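Asunto: Re: [colchas-y-telar] ¿Lavar antes de coser o después?

El martes, Guadalupe Solís escribió:

> Hola a todas y todos. Tengo 1025 gramos de algodón de Nevine para la manta de mi sobrina y me ha entrado la duda: ¿laváis la madeja antes de tejer o esperáis a tener la pieza acabada? Teresa me dice que antes, siempre. Yo no lo he hecho nunca y tengo miedo de que se me enrede todo.
>
> Guadalupe

¡Guadalupe, qué alegría leerte con un proyecto así de grande! Yo estoy con Teresa a medias. Si el hilo viene teñido en oscuro, lo lavo antes, a 30 grados y con las madejas bien atadas por cuatro sitios (cuatro, no dos, que con dos se me hizo un nudo que todavía guardo en un cajón). Si es crudo o de un color clarito, tejo directamente y lavo la pieza entera.

Lo que no me salto jamás es la muestra. Monto 40 puntos, tejo 40 vueltas, la mido, la lavo tal como pienso lavar la manta y la vuelvo a medir. Con el algodón de Samik perdí dos dedos de largo en una muestra pequeñísima, ¡imaginaos en una colcha de cama grande! Desde entonces apunto las dos medidas en la libreta, con la etiqueta grapada al lado.
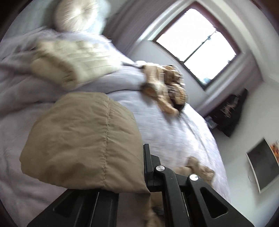
Para el secado, en plano y a la sombra, sobre toallas, y dándole la vuelta a media tarde. Golnar Hosseinzadeh me enseñó a estirarla con las palmas, desde el centro hacia las orillas, y queda preciosa, con el punto muy parejo. Colgada se me deformó una en abril y ahí sigue, larguísima por un lado.

Ah, y el borde: ponlo después del primer lavado. Yo le hago una vuelta de punto bajo y luego la puntilla que publicó Amos Schumacher en esta misma lista, la de las conchas dobles. Si alguien la tiene a mano, que la reenvíe, porque yo solo conservo la segunda hoja.

¿Qué aguja vas a usar? Cuéntanos también el color, ¡y manda la muestra en cuanto la tengas!

Un abrazo,
Getsemaní Cuevas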